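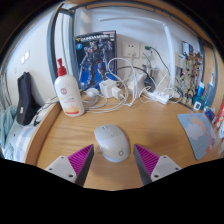
The Hulten 9 is a countertop water flosser with a 578 ml tank, a mains cable and a dial for pressure. I have used it once a day since October, always before brushing, and have gone through one full set of nozzles in that time. The handle is the part most people will judge it by. It is a little wider than the average computer mouse is long, if you measure across the trigger guard, and it has the same two-tone treatment as plenty of desk equipment: grey-beige at the front, a paler silvery shell behind. The colours hide limescale well. The grip is less successful, as the trigger sits too far forward for small hands.

Pressure

The dial has 15 steps. Steps one to four are gentle enough for sore gums or for the first week of use. I settled on seven. Anything past eleven is unpleasant at the gum line and I would not use it near a recent filling or a loose crown without asking a dentist. The flow pulses evenly and does not drop as the tank empties, a fault I had with the older Gistent model, which lost most of its force in the last quarter of the tank.

Nozzles

Four come in the box: two standard, one with a soft tip for pockets, one with a small brush for fixed braces. They click in firmly. Replacements are sold by Nyitrai as well as by Hulten, and the Nyitrai ones fit, though the collar is slightly loose and drips down the handle. The brush nozzle splayed after nine weeks.

Noise and cleaning

It is loud. With the bathroom door shut it can still be heard in the next room, and the rubber feet do little on a tiled shelf. The tank lifts off and goes in the top rack of the dishwasher. The hose does not come off, so it has to be flushed by running plain water through for a few seconds. If you use mouthwash in the tank -- the manual allows it, diluted -- flush it twice.

Results

My gums bled at most brushings before I started and now seldom do. I also changed toothbrush in the same period, so I can't credit the flosser alone. It does not replace string floss between tight contacts. I still use that on the lower front teeth.

Price and guarantee

I bought mine from Priddale with a two-year guarantee, which covers the pump but excludes the hose and nozzles. Spare hoses are listed but were out of stock both times I looked.

Good pump, average handle, poor noise level. Four out of five for people with bridges or braces, three for everyone else.

Reviewed April 9, 2025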